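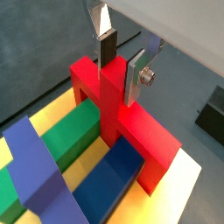
Block sets are back in the lending room

Quick one, because the deliveries ran late and I'm typing this standing up. The Mendow building block sets are sorted and back on the shelf. 143 pieces washed, dried and checked, 2 missing (if you find a stray block under the couch, please drop it in the return box, no questions asked).

Families who had them in May mostly told us the same thing. Start on a board. Carpet is hopeless, everything leans. Yellow board, red piece standing across a navy one laid flat, and off you go. The bridge is the part kids want to do over and over. Little ones will need a hand lining up the legs.

Sets go out for two weeks. Pick up at the Benavides Street door, not the front, the front is still locked. Bring a bag, the orignal boxes are falling apart and we're out of tape.

Also: 52 of you are now on the toy list, so please be on time with returns. The wait for the Grolow garden kit is long enough allready.

Puzzles next. Still sorting those, a couple of the big ones got mixed together in the same bin. More when theres more.

Posted May 30, 2020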